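Parcel cell notebook, September

Started 8 a.m., coffee in the wrong building.

Where we left it: the weigh-and-pass task works if you define "works" the way we did in the spring report. Bag comes out of the crate, goes on the scale, scale settles, bag goes on the belt. The policy we trained on the Vamier demos does this very nicely with boxes. Then somebody (me) wrote in the plan that we would switch to soft mailers, on the grounds that it would be "a modest extension." I would like to find the person who wrote that and reassign him.

The question for this week is narrow. Does it help to label the moment of release separately from the rest of the place motion, or is that one more column in the annotation file that makes us feel rigorous? Nagano, the old labeling scheme, has one segment called "place" running from first contact with the target surface until the hand is clear. Ulel, the new one, cuts that in 2: "lower" and "let go." Same demos, same network, same training length. The only difference is where the cut falls.

The dataset is 2,960 episodes after cleaning. Cleaning meant throwing out anything where the scale never settled, and anything where the operator stopped to talk to someone halfway through. The second group was larger. I am not proud of the second group, being in it.

Why I think the cut matters: with a box, lowering and letting go are nearly the same event. The box touches down, fingers open, done. With a bag, the bottom touches down and then the rest of the bag has opinions. It folds, or leans, or the film clings to a finger and rides back up with it. Under Nagano, all of that is averaged into one segment, and the policy learns a sort of polite average release, a bit early for heavy bags and much too early for the lumpy ones. Under Ulel, the model at least has a chance to learn that the fingers should wait.

Setup unchanged from last entry apart from the belt speed, which is down a notch. Wrist views are in the training input for both arms. I argued against the wrist views in the spring and was wrong, and I am writing it down here so I don't have to say it out loud. The head view can tell you which bag and which surface. It is no use at all on whether plastic is still stuck to a finger.
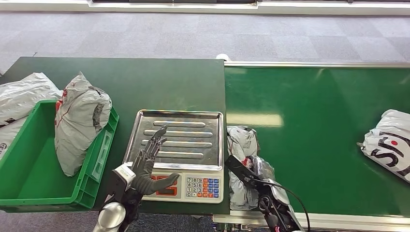
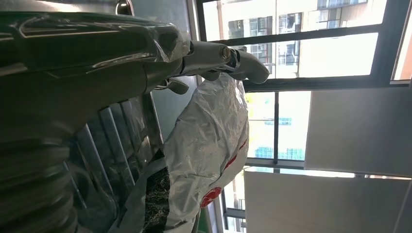
Ran the Nagano policy first, all morning, because it was already loaded and I wanted a baseline before lunch could affect my judgment. Results as expected. Boxes fine. Stiff mailers mostly fine. Soft mailers: early release, again and again, with the bag slumping over one side of the tray so that the scale reads part bag and part table. The number on the display then settles beautifully. It is a stable, confident, wrong number, and the success detector accepts it. So our success rate from the spring includes some unknown share of these. Filed under things to bring up at the group meeting after everyone has eaten.

Fix for the detector: compare the reading with the known weight of the bag, which requires knowing the weight of the bag, which requires weighing the bags. By hand. On the same scale. I did this for the whole test set and wrote the weights in marker on masking tape, then realized the tape labels would be visible to the cameras and give the model something new to fall in love with. Peeled them all off. The weights are now in a spreadsheet, keyed to bag descriptions such as "gray, lumpy" and "gray, lumpier." This will be a problem for whoever reads the spreadsheet next. Sorry in advance.

Afternoon, Ulel policy. First 5 trials went badly in a new way, and for a while I was quite depressed. The hand would lower the bag, get to the end of "lower," and then just hold it there. No release. Very patient. It took me far too long to see that the segment switch was waiting for a contact signal with the threshold still set for boxes. A half-filled mailer doesn't push back like a box does, so as far as the controller knew, it had never arrived. Dropped the threshold, and off it went.

After that, much better. The wait before release is clearly longer on soft bags than on stiff ones, and nobody told it to do that in so many words; it's in the demos, because the operators all do it. I went back and checked. Every one of us pauses when setting down something floppy. Apparently we knew this with our hands and left it out of the label file.

It isn't all good. Where it still fails:

Cling. If the film sticks to a finger on the way up, the bag gets dragged toward the edge of the tray. The demos have a small wiggle for this, and the policy has picked up the wiggle but not what it's for. Sometimes it wiggles after a perfectly clean release, like someone shaking water off.

Bags hanging low. When the grasp is near the top, the bottom of the bag swings, and contact comes early from the swing. The lower threshold makes this worse. So I fixed one thing by breaking a rarer thing, and I should find out how much rarer before I get pleased with myself.

Belt handoff. I had assumed releasing on the belt would behave like releasing on the tray. It doesn't, because the belt is pulling on the bottom of the bag while the fingers still have the top. Under Ulel the extra waiting turns into a short tug-of-war. We may need a different release label for moving surfaces, at which point the scheme has three pieces and the tidy story in the draft goes away.

Also noted: the draft calls the method "contact-aware release segmentation." What it is, is a second cut in the label file and a number I changed at three in the afternoon. Leaving the name alone until someone complains.

For next session:
Rerun Nagano with the lowered threshold. Should have been done today, as right now the comparison isn't fair and a reviewer will spot that in one minute.
Score the spring videos again with the weight check on.
Ask the Ovodholm people how they set contact on bags. They have been doing soft parcels longer than we have and must have made this mistake already.
Relabel a small batch with the belt release split out, just to see how tedious it is. I expect very.
Give the bags proper ID numbers, somewhere the cameras can't see.

Powered down, saved logs to the shared drive, folder name has a typo in it and I am leaving it.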